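The Gray Room
By Rūta Dzene
October

The paint is called Kárason, after nothing I could discover, and it took me 13 sample pots to arrive at it. They are still lined up on the windowsill of our spare room in Garnbridge, each with a dried skin on top like old pudding. My husband says 10 of them are the same color. He is wrong about at least four.

I had wanted a calm room. Calm, according to the magazines I read (and, I admit, write for), is gray. It is also expensive. The first quote from Zetgate came to 1000 for walls, ceiling and what the man called "making good," a phrase that covered everything he had knocked a hole in. We did it ourselves for 600, plus a stepladder, plus the carpet in the hall, which we don't discuss. 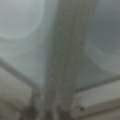
Gray is a gossip. Put it next to anything and it starts repeating what it heard. Against our oak floor it went pink, and beside the green armchair it turned the color of a hospital in a sad film. What saved me was learning to look at grays in company: a pale gray-blue will stay put if you give it something whitish on one side and a flat slate on the other, with a bit of muted olive running between them to keep the peace. Soft edges help too. I had taped every line in that room with a surgeon's care, and every line looked like a parking space.

So the tape came down. I let the blue wander onto the ceiling, painted the closet door slate and bought an olive blanket from Stalora that sheds on everyone who sits near it. By late afternoon the whole room goes slightly out of focus, and guests lower their voices. One asked if somebody was ill.

I have begun to look at the kitchen.

Comments

marnie_k: Four of them?? Generous. I have 22 years of marriage and a drawer full of whites to back your husband up.

Tolliver: Try it under a warm bulb before you brag. Mine went lilac.

hallcarpet: Please discuss the carpet.

More in Home
The Armchair That Wouldn't Fit
Six Weeks Without a Sink
In Praise of the Ugly Lamp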